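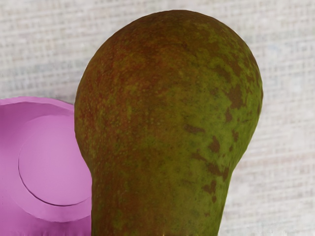

Pear and pink dish on the woven cloth, rendered in the Skitau produce pack.

I've been using Skitau for a few months now and I keep getting emails asking whether it's worth the money, so I'm putting everything on one page. Short answer, yes, if you teach robots to pick up food and you're sick of modelling fruit yourself. Longer answer below (sorry, I do go on).

Skitau is an add-on set of simulated objects from Flerent, a little outfit in Brestundale. You load it into your simulator, choose a surface and some dishes, drop your produce on top and start training your grasping. The full set has 202 objects. I bought the produce pack first and went back for the rest in April.

What won me over was the skin. My old pears were one flat green all over, and my picking model got very comfortable with that and then fell to bits in front of a real fruit bin. The Skitau pear has a proper rusty blush fading into yellow-green, pale dots, brown russet patches with ragged edges – it looks like something from the bottom of my own fridge! The colour also changes a lot from one side to the other, so it's worth turning the fruit between runs.

Now the grumbles. Get in close and the outline goes a bit faceted, with little straight bits along the curve. The cloth weave goes blurry too. I work with the view right up against the fruit a fair bit, so I notice. If your view is set back over the whole bench you may never care. I asked Jocelyn Gagnon at Flerent about a finer mesh and she said one is on the list, no date yet.

The dishes are plain, and I like that. A flat pink is easy to separate from the food while you're sorting out your masks, and you can recolour them in the settings file if pink isn't your favourite.

Setup took me 40 minutes, and most of that was me pointing it at the wrong folder. Fruit weights come preset and you can change them one by one. Friction is a single number for the whole object, and I'd love to see that split up one day.

What you get for your money:
Produce pack: $202, one seat
Full set: $1,204, up to 11 seats
Updates: free for the first year
Support: by email, and they do write back

I run mine with the Hamdan two-finger gripper model, sold separately. Other grippers load fine, but you'll need to set the contact settings yourself.

Page updated August 21, 2018. I'll add a note when the finer mesh arrives.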